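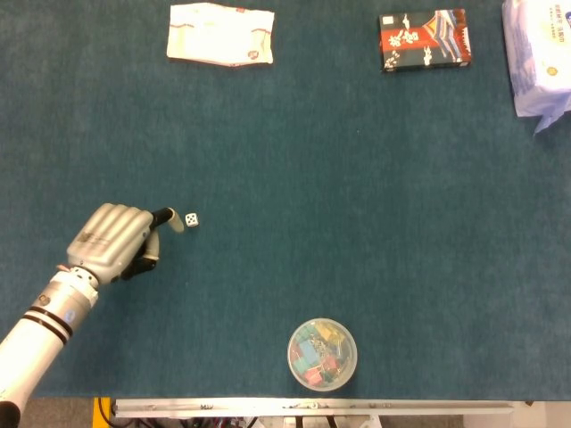 A robotic hand over a blue carpeted tabletop.

Rutherford and Softić meet again, with little sign of a deal on the Elumska vote

March 30, 2020

Dougal Rutherford, who leads the Reform Alliance in the Elumska regional assembly, met Tihomir Softić of the Coastal Union for the third time this month, and once again both men came out talking about "common ground" without saying where it might be found.

The talks, held by telephone after the assembly building closed to members, went on for most of the morning. They were meant to settle whether Softić's party will back a motion calling for the region to keep a larger share of harbour duties. A joint statement released afterwards ran to 197 words. It did not mention harbour duties.

Rutherford needs six more votes to carry the motion. The Coastal Union has more than enough members to supply them, and Softić has said since October that he agrees with the aim. He has also said, at different times, that the motion is too weak, that it comes too soon, and that it ought to have been his.

"We are closer than we have ever been," Rutherford told reporters on a call after the talks. He used much the same words after the first meeting and the second. Asked what had moved, he said it would be wrong to go into detail while talks were still going on.

Softić was warmer in tone but gave away even less. He said his members had "serious questions" about how the money would be spent and wanted those answered in writing. His office could not say how many questions there were or whether they had been sent.

The governing party appears untroubled. Its chief whip, Serpil Bayram, said the two opposition leaders were welcome to keep talking for as long as they liked. "They have been about to agree since the autumn," she said. "I'll read the motion when there is one."

There is a motion, as it happens, though it has been redrafted so often that members disagree over which version is current. The one sent round last week drops the demand for a fixed share and asks for a "fair and lasting settlement" – a phrase that could be backed by almost anyone in the chamber, the government included. Rutherford's supporters call this a sensible step to win over doubters. It is hard to see what the doubters would be won over to.

Sibel Yalçınkaya, who sits as an independent for the port town of Akbari, said she would vote against the new text unless the figure went back in. The harbour there has lost 200 jobs in two years, by the town council's own count, and she has argued that a larger share of duties should pay for repairs to the east quay.

"People in Akbari were promised a number," she said. "Now they are being offered an adjective."

She was not invited to join the call. Nor was Leonardo D'Amico, whose small Kimik Valley group has voted with Rutherford on most matters and might have expected a seat. D'Amico said he had learned of the meeting from the radio and did not want to make too much of it. He then said his group's support "should not be taken for granted", which in this assembly tends to mean that a phone call would be nice.

The timing is awkward as well. Sittings have been suspended because of the coronavirus outbreak, and the speaker's office has given no date for their return. Members may be allowed to vote from a distance, but the rules for that have not been written, and Bayram's party controls the body that would write them.

Rutherford and Softić have agreed to speak again next week. Their offices said the agenda was still being drawn up.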